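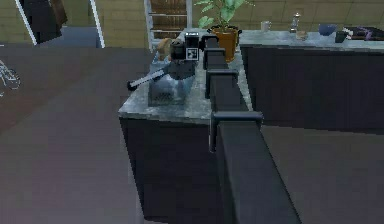 Remote Robot Operators, Simulated Kitchen Tasks (part-time, paid)

Pendby is hiring operators to control a robot arm in a simulated kitchen and show it how to do everyday jobs. You steer the arm from a desk with a pair of hand controllers, and we record what you do. The recordings are used to train the software that will later run the arm by itself.

The job is based at our Clordale office. You do not need a background in robotics or programming.

What the work is

You will work in a set of computer-rendered rooms. The one most new operators start in is the island kitchen, with a stone-look countertop, dark cabinets and a second counter along the right-hand side. The view is from behind the arm, looking along it toward the gripper. On the counters are ordinary things such as a mug, a pepper grinder, a bowl and a potted plant.

Each task comes as one short written line. Recent ones include:

Move the glass container to the right-hand counter.
Put the mug next to the bowl.
Bring the pepper grinder to the island and stand it upright.
Pick up the short jar without touching anything next to it.

You read the line, carry out the task with the arm, and press a foot pedal to end the recording. Then the room resets, the objects shift a little, and you do it again. A block is 40 recordings of the same task. Most operators finish a block in one shift once they are past training.

You will mark each recording as good, usable or discard. Dropping an object does not make a recording useless. If you drop the mug, pick it up and finish the task, mark it usable and write one line in the notes box saying what happened. We would like to have those. Discard is for recordings where the controls froze, you ended early by mistake, or you did the wrong task.

The pace should be steady. Very fast movements are hard to learn from, and so are long pauses in the middle of a reach. We will show you what a good recording looks like in training and play your own back to you.

Some parts are harder than others. Handles that stick out from a container take practice, and so does anything transparent, where it can be hard to judge how close the gripper is. Reaching past the plant without hitting it is a task of its own and you will do it many times.

Hours and shifts

Shifts are 5 hours, with a paid break of 10 minutes after every 60 minutes at the controllers. You can work 3 shifts a week. Morning shifts start at 8:00 a.m. and afternoon shifts start at 1:30 p.m. We post the schedule two weeks ahead and you can swap shifts with other operators through the shift board.

The contract runs for six months, starting in January. Some operators are offered a second contract as reviewers. Reviewers watch other people's recordings and check the marks. We cannot promise this in advance.

Pay

Operators are paid hourly, and training hours are paid at the same rate as regular shifts. The rate is in the information sheet we send to everyone who applies. There is no bonus for the number of recordings. We dropped that after the first round of hiring because people rushed.

Training

Your first three shifts are training. On the first you learn the controllers and move the arm in a bare room with blocks. On the second you move to the island kitchen and work on picking up, carrying and setting down. On the third you do half a block with a reviewer sitting next to you. If you need another training shift after that, tell us and we will add one.

You will use Nunura, our recording program. It runs on the office machines only. You will not be asked to install anything at home.

What we are looking for

You must be 18 or older and allowed to work in the United States.
You can sit at a desk and use both hands on the controllers for the length of a shift, with breaks.
You can read short task instructions in English and write a one-line note.
You can do the same thing many times and still pay attention to it.
You can get to the Clordale office on time.

Experience with video games, cranes, sewing machines, drones or anything else that needs careful hands is useful, but we have hired good operators with none of it. Left-handed operators are welcome and the controllers can be switched over.

If you need changes to the desk, chair, pedal or screen, put it in your application. The pedal can be replaced with a button. Screen text can be made larger. People who get motion sick should know that we use a flat monitor, with no headset.

What we record

We save the movement of the arm, the movement of the controllers, the rendered view, your mark and your note. We do not record your face or voice. Each recording is stored under an operator number, and your name is kept separately for payroll. By signing the contract you agree that Pendby may use the recordings to train and test its software, including after you leave.

How to apply

Fill out the short form on the Pendby jobs page and choose "Operator, Clordale." Attach a resume if you have one. A few sentences about past work are fine if you don't. Tell us which shifts you could do, morning or afternoon.

If we think it may be a fit, we will invite you to a tryout. It lasts one hour and is paid. You get a short lesson on the controllers and then try two simple tasks in the island kitchen. We look at whether you follow the instruction, how you handle a mistake and whether your marks match what happened. We do not expect smooth movements on a first try.

The tryout room is on the second floor, at the Mbeki Street entrance. There is an elevator. Street parking is free after 6:00 p.m. only, so for a daytime tryout please use the lot behind the building and give your plate number at the desk.

We answer every application, usually within two weeks. Applications stay open until all places are filled.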